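Hosting your miner with Coletport: frequently asked questions

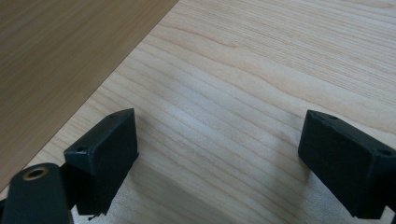

2 min read

What does Coletport do?
We house and power mining machines for people who don't want the noise and heat at home. You own the miner. We supply the rack space, electricity, cooling and network.

Which machines do you accept?
Any Tronier or Wasis unit drawing up to 3,491 watts. For older models, email us the serial number before you ship.

How much does hosting cost?
Power is billed monthly by the metered kilowatt-hour. There is a set-up fee of $67 per machine and a minimum term of six months. Your current rate is on the quote — it stays fixed for that term.

Do you hold my coins?
No. Payouts go from the pool to the wallet address you give us. Changes to that address need a phone call as well as an email.

Can I choose my own pool?
Yes. If you don't name one, we'll ask before we switch the machine on.

What happens during a power cut?
The Tomar site has no generator for customer machines. They restart in groups of 26 once supply is back. We don't charge for power you haven't used, but we don't pay for lost mining time either.

Can I visit?
Tuesday afternoons, by appointment. Wear closed shoes and bring photo ID. Ear protection is at the door.

Who does repairs?
Vlastimil Kratochvíl runs the workshop. Fan swaps and cleaning are included. He will quote for hashboard work first, and anything over $600 needs your written approval.

How do I leave?
Give 30 days' notice in writing. We'll pack the machine and you pay the freight.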